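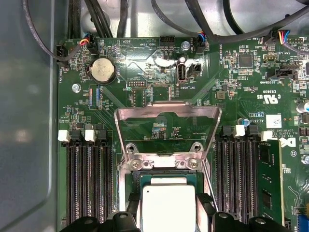

Turkham Desktop Refurbishment, progress report to the Arnau Fund
March 6, 2020
Prepared by King-fai Tsang

This report covers work since December. The grant pays for refurbishing 400 donated desktop towers for placement with adult learning centers in the Moriarty district. To date 51 towers are finished and boxed. That is behind plan, mainly because the first shipment arrived with mixed models and had to be sorted before any teardown could start.

Each tower is laid on its side and opened, and the processor socket, memory slots and coin-cell battery are checked first. Boards with bent socket pins are set aside for parts. Hard drives are wiped in place or pulled if they fail the wipe. Graphics cards stay in unless the fan is noisy. 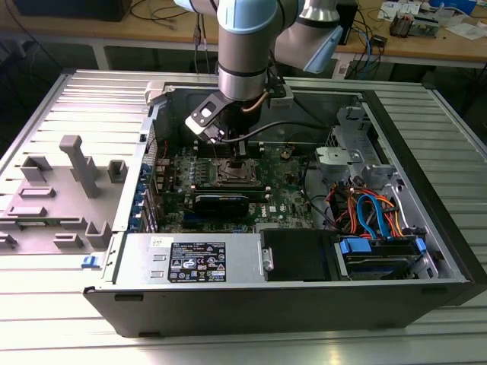 What happens to towers that cannot be repaired?
They are stripped for memory, drives and cables, and the remaining metal and boards go to Urkier for recycling.

Spending on parts stands at $1,798. Most of it went to memory modules and thermal paste. We have bought no drives so far, as enough of the donated ones pass.

The slowest step is still the cooler. Old paste has to be cleaned off the processor before a new layer goes on, and the retention bracket has to be seated square before the cooler is refitted.

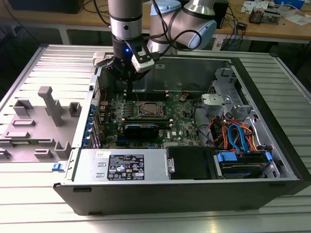 We now do all the cleaning in one batch and the refitting in the next, which cuts down on tool changes. Side panels are labeled to match their cases, after 7 were mixed up in the first month.

For the next period we ask to move the unspent shipping money into memory. No other changes to the budget are requested.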